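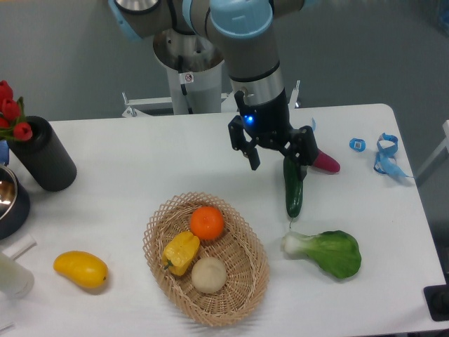

The produce table at Kevari, with the basket partly filled.

Costigan Pantry Skills — progress report for the Flostine Fund
23rd July

Hello again from Prarkaston! I promised a shorter report this time and I've mostly managed it (you should have seen the first draft). You'll remember that in May we were still waiting on the play food and arguing over whether to buy baskets or plastic tubs. Baskets won, and I'm glad they did, because people like handling them and they look like something you'd want on your own kitchen bench.

So, where we're at. The sorting and packing sessions at Kevari are up and running, with 8 sessions done since my last update and 138 people through the door across all of them. A fair few were repeat visitors, so please don't read that as 138 separate households — I'll split it out properly in the final report once I've tidied the sign-in sheets.

Money next. We've spent $2,006 of the grant so far, and $503 of that went on the artificial fruit and veg, the baskets and a few bits for the table. The rest was room hire, printing and travel. I'd budgeted a little less for printing, but the recipe cards came out too pale the first time and we had to redo them in a darker ink. The travel line is under, so it evens out.
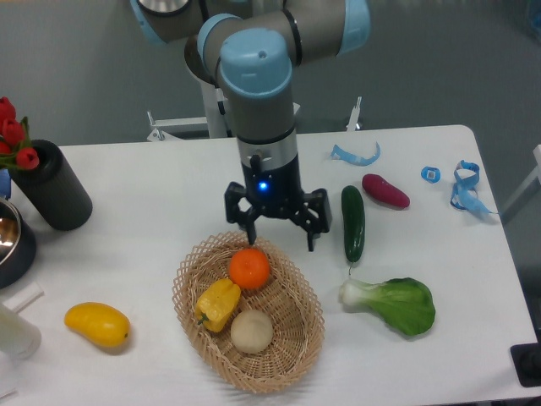

Packing order has been our favourite thing to teach, and also the thing people disagree about most. Everyone has a way they learned at home and they're not giving it up without a chat! We start with the round and chunky things, so the orange and the yellow pepper go in the basket early, and then we talk about what to do with the awkward shapes. The bok choy is the one that gets people going, with those broad leaves fanning out to the side. Do you lay it across the top, stand it up at the end, or give it a bag of its own? I'm a top layer person myself, but I've heard some good arguments for the separate bag.

The long cucumber raises the same sort of question, and it leads nicely into how we store things once they're home. That part of the session used to be a handout. Now we do it as a conversation around the table and it runs a good bit longer, so I've trimmed the welcome talk to make room.

A couple of things haven't gone to plan. The evening session was very quiet and I've moved it to late morning for the next block. The colour labels for the shelves are still on back order too, and I'm chasing the supplier.

Next up is the leftovers module, plus a second set of baskets if you're happy for me to shift the unspent travel money across. Could you let me know by email? I'd like to get the order in before the next block starts.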